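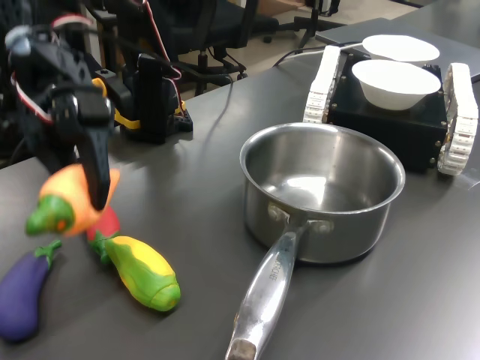 Is the "all proceeds" claim on the Trultlow night ride worth anything?

Posted Fri 16 September in Rides and Events

Our shop, Gandano Cycles, has a flyer up for the Trultlow night ride in December. Entry is $23 and the flyer says "all proceeds go to safer streets." It doesn't name a group. I asked at the counter who gets the money and was told "the bike people," which didn't help much.

I've done two of these charity rides before, for other organizers, and neither one ever posted what it raised. I don't mind paying $23 to ride in the cold with a bunch of strangers. I do mind being told it's a donation if it's paying for somebody's banner and a rented sound system. Has anyone here ridden it? Is there a way to check where the money goes before I sign up?

Notburga Camenzind

pedalwrench

"Proceeds" can mean whatever the organizer wants it to mean. Sometimes it's every dollar that comes in. More often it's what's left after the permit, the insurance, the shirts and the food. Neither is a scam, but a flyer that doesn't say which one is asking you to guess, and I've stopped guessing.

Email the organizer and ask for these in writing:

The legal name of the group that gets the money. Then write to that group yourself and see if they've heard of the ride.

Last year's total and last year's costs, as two separate numbers. If all you get back is how many people showed up, you have your answer.

Whether your $23 is tax deductible. If you get a ride and a meal out of it, usually only part of it can be, and some events can't offer even that. Anyone who says "sure, all of it" without checking hasn't thought about it.

If they won't reply, skip the ride and send your money straight to a group you already trust. 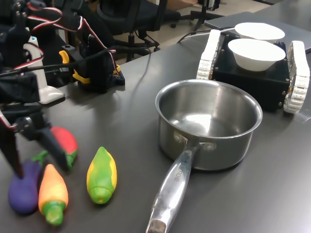

Mac Mathúna

I rode it last year. It was fine. Route was shorter than advertised and the chili ran out before the slow group got back. The guy with the microphone said we raised $3107 for a crosswalk campaign. I never saw that number anywhere else, so take it for what it is. There was a Dilent tent at the finish handing out stickers and I couldn't tell you if they paid to be there or were paid to be there.

Bring real lights, half the route has no street lamps.

kickstand2000

why is everyone so suspicious, its 23 bucks. i spend more than that on tubes. they close a whole lane for you and you get to ride down the middle of the road at night, thats worth it even if the money goes nowhere. just go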